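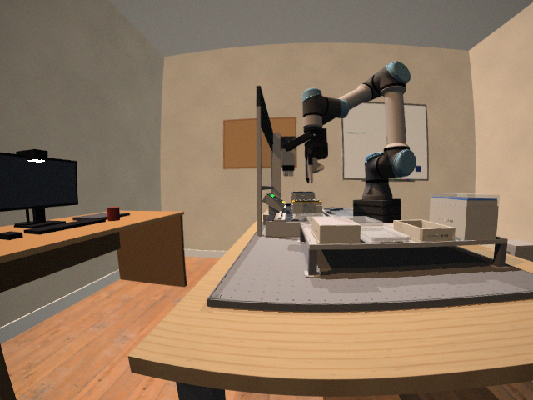
OK, so money talk. I'll keep it short – I've got 29 slides and I'm skipping most of them.

Slide 2. Quick show of hands: who has an emergency fund? Keep them up if you've touched it since January. (Wait. Let people laugh.) Mine got hit for 800 dollars when my transmission went, and I was thrilled, because for once it didn't go on a card!

Slide 5, the two accounts. I keep my bills money at Jeltis and my savings at Bulero, and moving cash between them takes a couple of days. I love that delay. It has talked me out of a kayak.

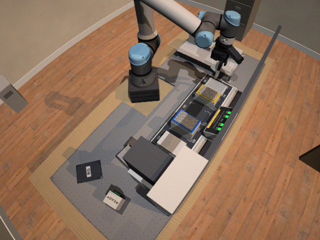 Slide 6. My first target was 3,000 dollars, which felt huge, so I split it up by paycheck and set the transfer for the morning I get paid. Say the bit about forgetting it was even there – people always write that down.

Somebody will ask about investing it instead. My answer: not this pot. You want it boring, and you want it there when the water heater dies. Retirement money is slide 11 (go slow, the chart is ugly).

Then questions. Worksheets are by the door, grab one for your spouse too.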